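Re: [plurkari-list] Parcels to Osach, new price?

On August 21, 2018, Lucie Friesen wrote:
> Does somebody know what the post takes now for a
> small parcel to Osach? In May I paid 208.

Dear Lucie, dear all,

I have asked at the counter in Baltska. Up to 2 kg it is still 208, but you must fill in the new form by hand, in capital letters. Cosmetics and perfume have to be written one by one.

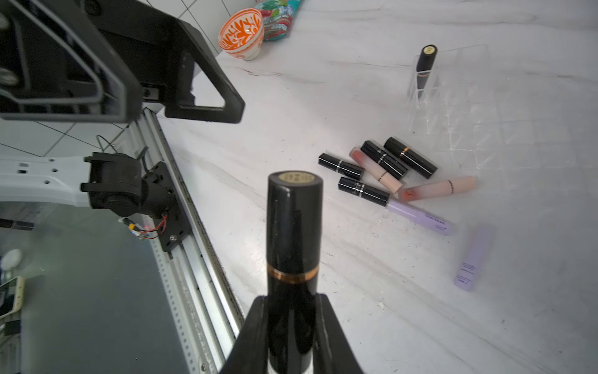

Please put also the full postcode, 3703. My last parcel went without it and came back to me after five weeks.

With kind regards,
Liang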